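Student Projects / Home and Interior Studies
25 May 2023
By the Kadora table group

Clearing a Shared Table: Project Report

Our project looked at how a shared table fills up with things and which items are hardest to put back in order. The table was the one in the Kadora study room. We kept a log of 32 clearings and sorted every item under kitchen, cleaning, personal or play.

Kitchen items were the easiest to place. Bowls were stacked in a tray and the tray went back to the shelf in one trip. The teapot was logged separately because it did not fit on the tray with the bowls. 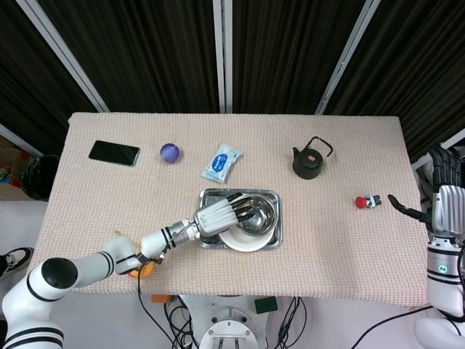 Figure 1. Table with nested bowls in a steel tray, and a phone, wipes and teapot along the back.

Small items took longer. Toys and balls had no fixed place, and in 11 clearings at least one was left on the cloth. Crumbs were also missed often, mainly near the front edge. Wipes were kept on the table and counted as cleaning items.

For the second part, in August, we will add a shallow box for play items and repeat the log at the Rellow room with the same four groups.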